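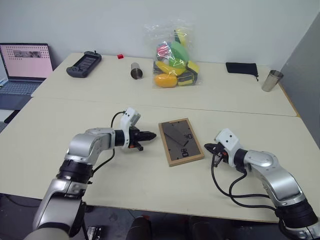
Grurkitcombe wants your old family photos on its walls

If you have a shoebox of family pictures in the closet, the town history room would love a look at it before 12th December. That's the last day to drop off prints for the winter show, and I only found out because I went in to pay for a parking permit and came out with a flyer (and no permit, so I have to go back).

The show is called Who Lived Here, and it's going up in the long hallway on Taris Street, the one between the permit window and the old mail room. Anybody with a tie to the town can lend up to two pictures. They don't have to be good! Blurry is fine, thumbs over the lens are fine, and the people in them don't have to be anyone important. The one rule is that the picture has to have been taken inside town limits, and they'd like a street name if you have one.

Melaniia Vakulenko is putting it together. She moved here in August from the museum over in Hakura, and she has already been through the history room's own collection, which comes to 303 prints. Almost all of them are of buildings. "I have the feed store from every side," she told me. "I have no idea who bought feed there." So that's where the rest of us come in.

I asked what happens to the pictures, because my mother would haunt me if I lost the one of her on the Ciobanu bakery steps. They get scanned the same week, you get the original back in an envelope, and a copy goes in the frame. If you want the original itself to hang, you can ask for that, and you sign a sheet.

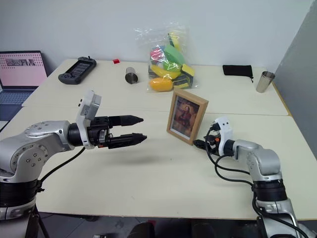 Frames are the part I didn't expect to care about. The town has set aside $900 for the whole thing, and new frames would eat that up before anyone got around to buying lamps or labels. So secondhand frames are very welcome too, any color, glass or no glass, as long as the corners hold together. Mine are all from yard sales and half of them still have somebody else's beach in them. Melaniia says to leave the beach in — she'll take it out and keep the backing board, which she's short of.

Sizes she needs most are 5 by 7 and 8 by 10. Really big ones won't work, since the hallway has a handrail running along one side and people coming out of the mail room tend to swing wide with their boxes.
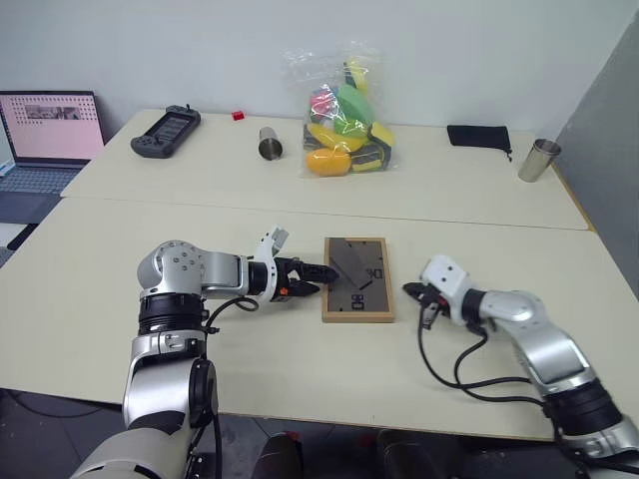

A small piece with a wooden frame.

I did go home and dig through my own box, by the way, and lost a whole evening to it. I was sure I had a picture of the flood on Taris Street, with my uncle standing in it up to his knees. What I have is four pictures of the dog from that same week and one of a casserole. The dog is on the porch, though, and you can see the house across the way before they took the top floor off, so I'm handing that one in. My uncle says the flood picture is at his place. He has been saying that about a lot of things for a long time.

If you're lending something, write your name and phone number on a piece of paper and tape it to the envelope, please, and keep the ballpoint away from the back of the print. Names of the people in it go on the same paper, left to right, with a question mark for anyone you're guessing at. Drop-off is at the permit window during regular hours, and there's a slot in the door if you only have frames small enough to fit through it.

The show opens in the new year and it's free. Parking out back is free for visitors too, but do get there early if it's a court day.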